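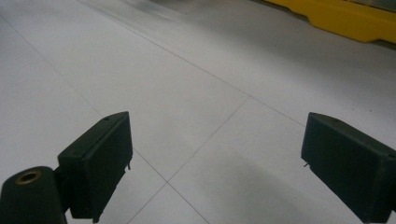
According to one parish chronicler, the people of Korkoritz "did not so much arrive as keep on arriving," and the phrase has stuck to the town ever since. Korkoritz is a small river settlement best known for taking in displaced families from the neighboring valley of Kususus, a movement that went on, in fits and starts, for more than a century.

The first recorded newcomers came in 1606, after a run of bad harvests and a quarrel over grazing rights had made life in the upper valley very hard indeed. There were 40 households in that first party, and the town council gave them the use of the low meadows on the east bank – damp ground, by all accounts, but theirs to farm so long as they kept up the ditches. They brought their own way of speaking, a good many goats, and a flat barley bread that is still baked in the town every September.

A second and much larger group followed in 1715, when flooding forced 200 families out of the lower part of Kususus. There was not nearly enough room for them all. Many stayed through the winter in barns and church halls and then moved on to the port of Bañez, where work could be had in the rope yards, and where their descendants kept up ties with Korkoritz through marriage, trade and a great deal of letter writing.

The east bank settlement came to be called Muson, and for a long time it had its own market, its own well and its own rules about inheritance, under which the youngest child received the house. It was joined to Korkoritz proper once the first stone bridge was built. Older residents still speak of "going over" when they cross the river to shop, and the Muson market is held on the east bank in the mornings, closing at noon.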